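27. November 2020

Brot mit altem Sauerteig

Seit Oktober backe ich wieder selbst. Der Ansatz stand 3 Wochen unbeachtet hinten im Kühlschrank und roch nach Nagellackentferner. Ich habe die graue Flüssigkeit abgegossen, einen Löffel vom Rest genommen und ihn mit Roggenmehl und lauwarmem Wasser gefüttert. Am zweiten Tag kamen die ersten Blasen.

Mein Rezept habe ich von Traian Vasiliu, mit dem ich früher im selben Haus gewohnt habe. Er nimmt mehr Wasser als ich. Bei mir läuft der Teig dann auseinander, deshalb bleibe ich bei der festeren Variante. Gebacken wird 40 Minuten im Gusstopf, die letzten 6 davon ohne Deckel.

Das Mehl kaufe ich jetzt bei Zudia. Es ist gröber gemahlen und braucht länger zum Quellen -- das habe ich beim ersten Laib unterschätzt. Innen war er klitschig, außen fast schwarz. Gegessen haben wir ihn trotzdem, getoastet und mit viel Butter.

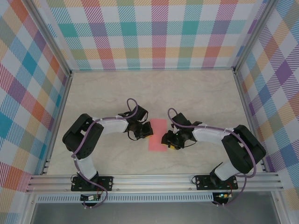
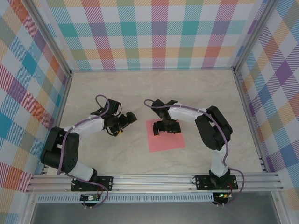

Rosa auf heller Platte
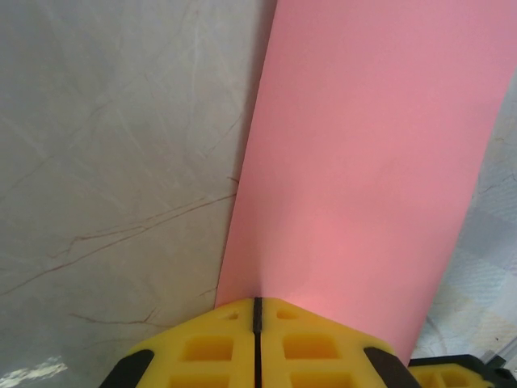
Beim nächsten Mal lasse ich den Teig über Nacht im kalten Flur gehen. In der Küche ist es abends zu warm, und morgens ist er dann schon wieder zusammengefallen. Außerdem brauche ich ein neues Gärkörbchen, das alte löst sich am Rand auf. Bis dahin geht auch eine Schüssel mit Geschirrtuch.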